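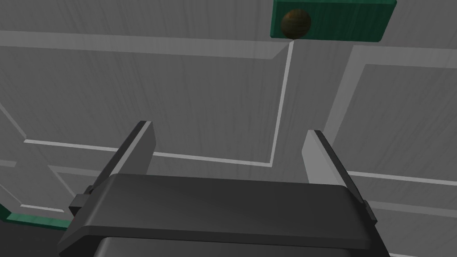 Mi sobrina Agnes Imrie tiene diez años y el otro día me soltó, con la boca llena de galleta: «Oye, ¿y si pierdes la contraseña de tu dinero de internet, vas al banco y te dan otra?». Pues no, Agnes, ¡y qué buena pregunta! Le prometí que se lo contaría por escrito, así que vamos allá.

## ¿Qué es un monedero digital?

Seguro que has oído hablar de las criptomonedas. Son monedas que no puedes tocar ni meter en la hucha, porque solo existen como apuntes en un cuaderno gigantesco que comparten muchísimos ordenadores. En ese cuaderno pone quién le ha pasado monedas a quién, y cualquiera puede leerlo.

Yo al principio pensaba que el monedero guardaba las monedas dentro, como el mío de cremallera. ¡Qué va! Las monedas siguen apuntadas en el cuaderno, y lo que guarda el monedero son las **llaves**.

## Dos llaves muy distintas

Imagínate un buzón en la calle. De la llave pública sale la dirección del buzón: se la puedes dar a quien quieras para que te eche monedas por la ranura. La privada es la que abre la puertecita, y esa no se enseña (ni a tu mejor amigo, ni a un señor muy simpático que te escribe diciendo que es del servicio técnico).

Con la llave privada «firmas» cada vez que quieres enviar algo. Los ordenadores comprueban la firma y, si es buena, lo apuntan. Si alguien te la copia, puede firmar como si fuera tú, y luego no hay un botón de deshacer.

## Las palabras secretas

Una llave privada es un número larguísimo, imposible de recordar. Por eso muchos monederos te dan una lista de palabras normales y corrientes, a menudo 12 o 24, que sirve para recuperar las llaves si se te rompe el móvil. El orden importa: «gato, nube, tambor» no vale lo mismo que «tambor, gato, nube».

Mi amigo Emiliano Pacheco apuntó las suyas en un papelito en febrero, lo metió en un libro y luego regaló el libro. Tenía 72 monedas de un juego que se llama Kanby, que valían más o menos lo que una merienda, pero el disgusto le duró bastante. Las monedas siguen en el cuaderno, y él las puede mirar cuando quiera. Moverlas, no.

## Prueba esto en casa

Coge una caja con candado y hazle una rendija en la tapa (pide ayuda con las tijeras). Reparte papelitos con el nombre de tu caja; la mía se llama Ullero. Que tu familia vaya echando garbanzos por la rendija y tú apuntas cada uno en una libreta que esté a la vista de todos. Ahora dale la llave del candado a tu hermano durante una tarde, ¡y ya me contarás cuántos garbanzos quedan!

Agnes ya me ha preguntado de dónde salen las monedas nuevas. Eso te lo explico otro día, que tengo que ir a comprar más galletas.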